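Notebook - cloth handling, wrist view
March, entry begun 9.40

Carrying on from Raquel's page on edge grasps. The question for this block is whether the grasp point picker does better when it is given the seam lines as a separate input, or whether the plain wrist picture is enough. Maarten thinks the seams are worth the trouble. I had no strong view at the start.

Set-up
Policy is the Zano checkpoint Aurora left on the Darnley machine, not the newer one. Same gripper as last month, same closing speed. Approach height left at 88 mm for all runs. Tried lowering it first thing and the fingers pushed the cloth flat before they closed, so I put it back.

Two conditions:
A - wrist picture only.
B - wrist picture plus seam map. The map comes from Duarte's line detector, threshold unchanged.

Training set for the seam detector is 1,007 labelled stills, of which 925 survived Duarte's check. The rest had the seam drawn on the wrong side of a fold and he took them out. We should write down the rule he used, as I could not work it out from the folder.

Runs
196 attempts in all, split evenly between A and B. Order shuffled by script. Garment dropped from the same height between attempts, no tidying by hand. I swapped the cloth underneath at the halfway mark, plain for patterned, and did both conditions on each.

On the plain background A and B were hard to tell apart. Both picked up sensible folds and most of the misses were the fingers sliding off a flat area. On the patterned one they came apart. A stayed much as it was. B got worse, which I did not expect. Looked through the saved maps and the detector is marking the printed lines as stitching, mostly stems and the long leaf edges, and the picker is then drawn towards them.

Saved a wrist still from the lavender garment on the flower print. The print is thin dark outlines with two of the roses tinted peach, and the smaller rose comes right up to the rolled edge of the cloth. The hem runs diagonally on the right as a straight row of small stitches. The fold between the yellow fingers is at the bottom centre of the frame, with a hemmed flap running from it to the lower left over the edge of the print.

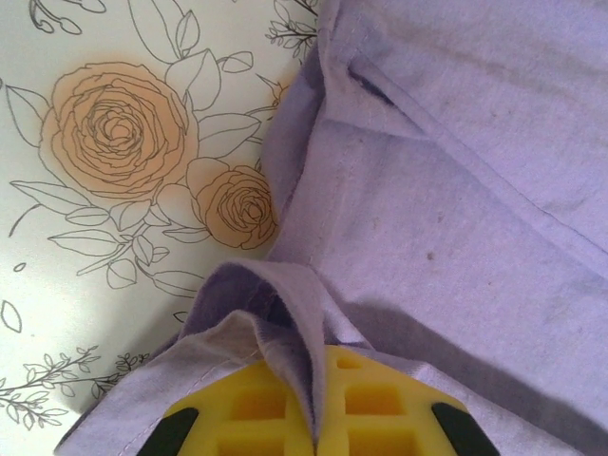 What I think is going on
The detector has only ever seen plain backgrounds. A line of stitches and a line of print are about the same width at this distance, and there is no depth going in, so it has no way to separate them. The rolled edge of the garment ought to be a strong cue but it has no label of its own. Duarte labelled stitching and nothing else.

Also possible that the shadow near the fingers matters. Had a look at a handful of maps and the detector goes quiet in the darker cloth by the gripper. Not enough to say. Would need the lamp moved and a proper repeat.

Things tried after lunch
Masked the seam map with the garment outline, drawn by hand on ten stills. The false lines on the print go, as they must. Picker output on those stills moves back on to the cloth. This was offline only, no grasps made.

Tried the same with the outline from Rebelo's segmentation script. Fine on the outer edge, poor where the cloth curls back and shows its underside. It leaves a thin strip of print inside the mask.

To do
- Ask Duarte for the rule on rejected stills.
- Armindo to print two more patterned backgrounds, one with straight lines.
- Repeat B with the mask on, live.
- Move the lamp, repeat a short set of A.
- Rename the Provadeck folder, the dates in it are wrong.

Stopped at 17.15. Logs copied to the shared drive, raw wrist video still on the Darnley machine.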